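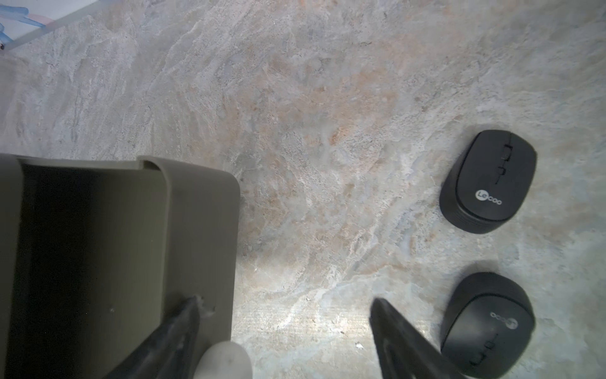 Mondeck's returns benches get a helping hand, and the people who work at them get their afternoons back

November. Cadeo, the office equipment reseller, is very pleased to announce that robot arms are now working alongside the team at its Mondeck returns centre, where keyboards, headsets, desk organisers and a great many computer mice come back from customers every month and have to be looked over, sorted and sent on their way again.

Anyone who has spent a morning on returns will know how it goes. A carton is opened, the contents are spread out on the worktop, and each thing has to be picked up, turned over, matched with its paperwork and put in the right place, and then the next carton arrives and it all starts over. Last month the team handled 2,303 items this way, and there were plenty of sore wrists to show for it!

The new arms, supplied and fitted by Zarkska, take on much of the lifting and placing. Each has a simple two-fingered gripper with a small camera close by, so it can work at the same sort of cluttered worktop that people do. On a typical job there may be a couple of black wireless mice lying side by side, one facing one way and one the other, with a plastic container next to them, and the arm has to cope with that as it finds it.

What has changed most is the shape of the working day. The 79 people at Mondeck were asked early on which jobs they would gladly hand over and which they would rather keep, and their answers decided where the arms went. Testing, small repairs and speaking to customers have all stayed with the staff, who now have a good deal more time for them. All jobs and hours remain as they were, and everyone on the benches has been offered paid training in setting up and looking after the machines.

Martens, which ran the training, has so far given 841 hours of it on site, with sessions held at two in the afternoon so that both the early and late shifts could come along without giving up their own time.

The arms currently handle about 1,000 items a month between them. Cadeo plans to add a further bench in the spring, once the team has had its say on where it should go.

Press enquiries should be sent to the Cadeo press office, and visits to Mondeck can be arranged on request.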